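Site News / Stores and Supply

Spare parts returns: revised procedure for the Plostlow store

Last updated: 27/07/2025

The Plostlow store now handles all molded and rubber spares for both sites. The Cuvholm counter stopped accepting returns in June, and its remaining stock, almost 900 items, has been re-entered under Plostlow location codes. Old Cuvholm codes still resolve in the search screen but cannot be used on a requisition.

Returned parts are held in open bins until they are inspected. Each bin takes one part number only. Mixed bins go back to the sending department.

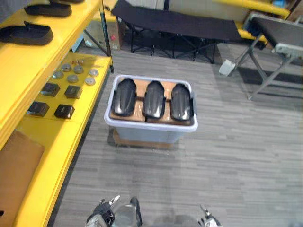

Black molded parts in a gray bin lined with cardboard.

Inspection is done within 4 working days. Parts that pass are restocked at full value. Parts with surface marks only are restocked as grade B and charged at 80 percent. Anything cracked or deformed is written off against the cost center that drew it. 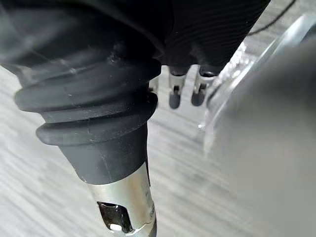
Rubber items follow a separate rule. Shelf life is counted from the cure date on the supplier label, and stock with fewer than 12 months remaining is not reissued. If the label is missing, the item is treated as expired. Departments should therefore keep the original bag until the part is fitted.

Requests for exceptions go to Austra Hunt. Questions on location codes go to Kedir Kumsa at the Plostlow counter.

Contact Stores | © Zukcombe | Back to top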